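# Flach legen, dann falten

Strickware verzieht sich selten beim Tragen. Die meisten Schäden entstehen zwischen Wäschekorb und Schrank: am Bügel, auf der Leine oder in einem zu hohen Stapel. Gebhard Schnyder, Textiltechniker bei Gisler, prüft seit Jahren Maschen auf Dehnung und Rücksprung. Sein Befund aus der Messreihe vom September: Ein mittelschwerer Pullover war nach 7 Tagen auf dem Drahtbügel an der Schulter um 2 Zentimeter länger.

Gefaltet wird deshalb liegend. Die Unterlage muss größer sein als das Kleidungsstück mit ausgestreckten Ärmeln; ein Tisch reicht dafür oft nicht, ein Bett schon. Das Laken braucht nicht gebügelt zu sein. Falten im Stoff darunter drücken sich bei kurzer Liegezeit nicht durch.

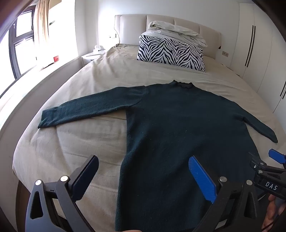
*Dunkles Petrolgrün auf beigem Spannbettlaken: der Pullover mit kurzem Stehkragen, Vorderseite oben.*

Zuerst wird der Rumpf glatt gestrichen, vom Kragen zum Saum und ohne Zug. Die Seitenkanten sollen parallel laufen. Dann folgen die Ärmel, von der Schulternaht nach außen; umgeschlagene Bündchen werden geöffnet. Flusen nimmt man in diesem Zustand ab, auf leicht angerautem Strick mit der Bürste – Kleberollen ziehen Fasern mit.

Für den Rest genügen wenige Griffe. Pullover wenden, einen Ärmel quer über den Rücken legen, am Ellbogen nach unten knicken, die Seite einschlagen, gegenüber wiederholen. Danach den Saum zur Schulter führen. Der Kragen bleibt außerhalb des Falzes, sonst bricht die Kante.

Schnyder lagert Strick liegend und nie höher als 7 Teile. Schwere Stücke kommen nach unten, Stehkragen nach oben. Wer Schubladen nutzt, kann die Pakete auch hochkant stellen – dann aber so dicht, dass sie nicht in sich zusammensacken.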